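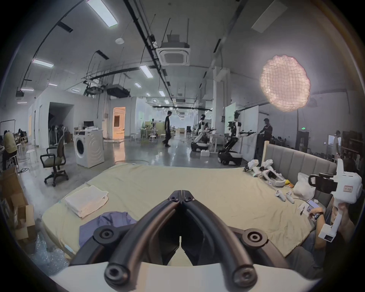

A Round Bed, a Pile of Towels and Plenty of Floor

The bed is what everybody asks about, says the manager of the Rusine workshop. It's big, it's round, and it sits out on a concrete floor near a front-loading washer. "I love it," she told me. "You can walk up from almost any side and start folding!"

She bought it in April from Ochoa, a furniture dealer that was clearing out a showroom, and paid $551 for the mattress, the base and that wonderful gray headboard with the padded channels. Getting it through the door took most of an afternoon. "We had the wrong dolly," she said. "Then we had the right dolly and a flat tire on it."

Towels are her real subject. She folds in thirds the long way, then in half, then in half again, and stacks them with the fold facing out. The purple cloth gets no such treatment. "That one's for practice — you crumple it, you smooth it out, you start over." A good session runs 20 minutes, and she likes to finish with the sheet.

A round mattress wants a round fitted sheet, and she has gone through a few. The pale ones show every wrinkle, she says, and she likes that, as it keeps her fussy about the corners that aren't there.

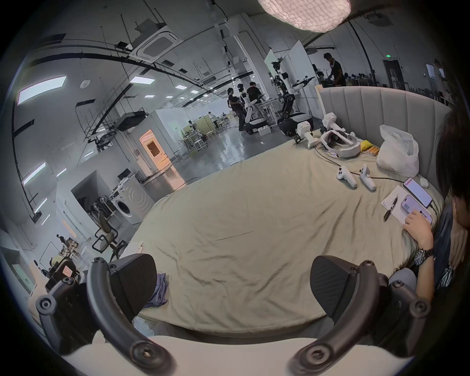 How do you get a sheet to stay on a round bed?

She uses one with elastic all the way around, a Cornon that cost $39, and pulls it on from the headboard side first. The rest she tucks in while walking the curve, a little at a time.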